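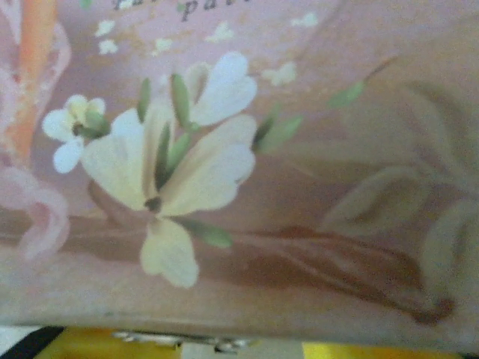

Box art, pink floral print.

Wumance Open Play Room
Pre-Event Inspection Checklist: Card and Board Game Tournaments
Revision 8, February
Inspector: Lyle Benavides
Second reader: Burgi Lüthi
Event: Drurkmont draft and constructed, 60 seats

Mark each item OK, FIX or N/A. A FIX item needs a comment. Items marked (H) hold the start of round one until cleared.

Section A. Room and exits

A1 (H) Both exits unlocked from the inside and clear to full door width. OK
A2 (H) Exit signs lit. OK
A3 Main aisle wide enough for a wheelchair with players seated on both sides. FIX
Comment: Row C was set too close to row D. Moved toward the wall and measured again with chairs pulled out. Passes now. The floor tape still shows the old position and should be replaced before the next event.
A4 Bags stored under tables or on the rack, none in aisles. N/A at time of check
Comment: Doors not open yet. Floor judge to repeat at the start of each round.
A5 Power cords taped or under covers. FIX
Comment: The cord to the pairings screen crossed the aisle uncovered. Rerouted behind the judge station.
A6 First aid kit sealed and in date. OK

Section B. Tables and seating

B1 (H) Table legs locked. OK
B2 Table surfaces flat, no raised seams under playmats. FIX
Comment: Tables 11 and 12 have a lip where they join. Cards catch on it when slid. Separated the two tables.
B3 Table numbers readable from the aisle. OK
B4 Chairs stable, no loose backs. FIX
Comment: 2 chairs pulled and tagged. Spares used from the back closet.
B5 Lighting even enough to read sleeved cards without glare. OK
Comment: Foil cards in glossy sleeves still reflect at the window row. Blinds down after 3 p.m.

Section C. Sealed product and storage

C1 (H) Product count matches the delivery note. OK
Comment: 116 Plestach boosters received and counted by Florian Stöckli. Count repeated by me with the same result.
C2 (H) Outer wrap intact on all display boxes. OK
C3 Storage cabinet locked, key with the head judge. OK
C4 Prize product kept apart from draft product. FIX
Comment: Both were on the same shelf. Prize boosters moved to the lower shelf and labeled.
C5 Basic cards sorted by type and enough for every seat. OK
C6 Loaner decks complete against their printed lists. FIX
Comment: Loaner deck 4 is one card short. Withdrawn from the loan shelf until replaced. Do not substitute a proxy.

Section D. Judge station and software

D1 (H) Trummer pairing software opens and loads the event file. OK
D2 (H) Backup of the player list on a second device. OK
D3 Round clock visible from every seat. FIX
Comment: Row A could not see it past the column. Screen turned. Seats at the far end of row A are marginal, so time calls must also be made aloud.
D4 Printer test page, spare paper in tray. OK
D5 Result slips cut and stacked. OK
D6 Penalty log blank and dated. OK
D7 Current rules document on hand, printed or offline. OK
Comment: The printed copy was one version behind. Offline copy on the judge tablet is current. Printed copy recycled.

Section E. Deck check area

E1 Table out of reach of players and out of the traffic path. OK
E2 Clean mat, no food or drink. OK
E3 Spare sleeves, clear and opaque. FIX
Comment: Opaque sleeves low. Priit Lepik to bring a fresh pack before round one.
E4 Deck lists filed by last name. N/A at time of check

Section F. Board game side tables

F1 Library games checked against the parts card in each box. OK
Comment: Aleksi Ruotsalainen did the count. Dice from one box were found in another and returned.
F2 Box lids close flat and are not split at the corners. FIX
Comment: One split corner, taped on the inside. Acceptable for use. Do not stack on top of it.
F3 Small parts bagged. OK
F4 Sign-out sheet and pen at the shelf. OK

Result: cleared to open. No (H) items outstanding.

Open after this inspection: A3 tape, C6 missing card, E3 sleeves.

Reader's note (B. Lüthi): B2 has now come up on the last two sheets. The joined tables should be taken off the floor plan. D3 needs a second screen or a different wall. I would also change A4 to a per-round item and move it to the floor judge sheet, as it can never be answered at this stage. Agreed with all other marks.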